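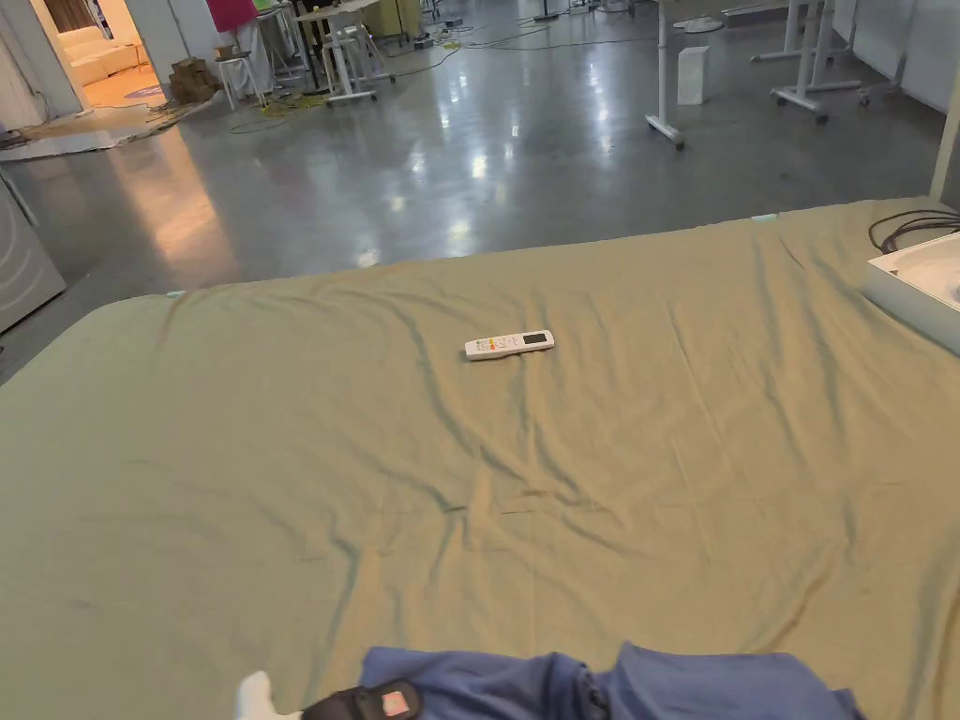
*The green fitted sheet, with the air-conditioner remote lying where it usually ends up.*

I've been meaning to write up the fitted sheet business for a good while now, and with October coming and the heavier bedding on its way out of the closet it seems like the right moment. These are things I've picked up from years of making beds in our own house and in the two guest rooms we used to let in Numdale, and a few of them came from my neighbor Lyle Yazzie, who washes more sheets than anyone I know (five grandchildren, bless him).

## Getting the creases down

Most of the wrinkles in a fitted sheet are made in the dryer. A big sheet likes to roll itself up into a sausage with all the pillowcases inside, and then the outside bakes while the middle stays damp. Stop the dryer halfway through, pull everything apart, give the sheet a good hard shake and start it again. I know it's a nuisance — I forget half the time myself — but it does more good than any spray I ever bought.

Take the sheet out while it's still the tiniest bit damp at the seams and put it straight on the bed. Smooth it from the middle outward with the flat of your forearm, which covers more ground than your hand, and leave the top covers off for an hour. If you only iron one part, iron the top two feet, where people will see it when the covers are folded back.

## Corners that stay put

Start with a corner at the head, then do the one diagonally across from it at the foot, and then the other two. If you go around in a circle the last corner always fights you, and you end up kneeling on the mattress and swearing. Tuck each corner well underneath so the elastic sits below the mattress and can grab something.

If yours still pops off, measure the depth of the mattress before you blame the sheet. Newer mattresses are thick, and a topper makes them thicker, and plenty of sheets just weren't cut for that. I sewed a loop of wide elastic across each corner of our old Ferreira set and got years more out of it. Sheet straps with little clips do the same job if you don't sew, though the cheap clips chew holes in thin cotton, so fold the hem over once before you clip it.

## Using the bed as a table

I do all my sorting on the bed. It's the biggest flat surface we have and it saves my back, and I don't suppose I'll ever stop. Strip it down to the fitted sheet first, so small things don't vanish into the blankets, and keep cables coiled and close to whatever they belong to.

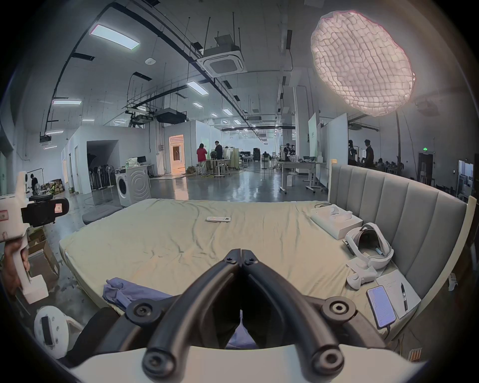 *Sorting on the bed: headset and open box up by the headboard, remote in the middle.*

The one rule I'm strict about is that everything comes off again before supper. If you leave a pile until bedtime it goes on the floor, and then it lives on the floor. Keep a shallow basket by the door for things that belong in other rooms and carry it out in one trip.

Remotes deserve a word too. Wipe them with a cloth that's barely damp, never wet, with the batteries out, and go between the buttons with a dry cotton swab. A strip of hook-and-loop tape on the side of the nightstand gives the thing a home, and you won't be feeling around under the pillows for it on a warm night.

## Upholstered headboards

Dust settles in the channels of a tufted headboard and you don't notice until you sit up in bed with a flashlight.

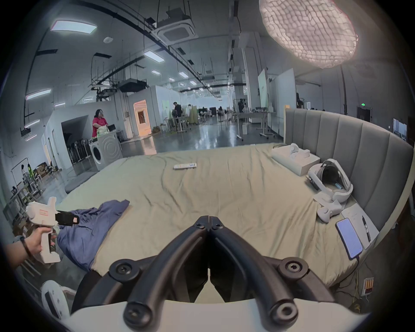 Use the soft brush on the vacuum and work from the top down, one channel at a time, turning the brush sideways so the bristles get into the seam. For a greasy patch where heads have rested, sprinkle on a little baking soda, leave it for an hour and vacuum it up. Try it low down in a corner first. Do this before you change the sheets, please, and learn from my mistake.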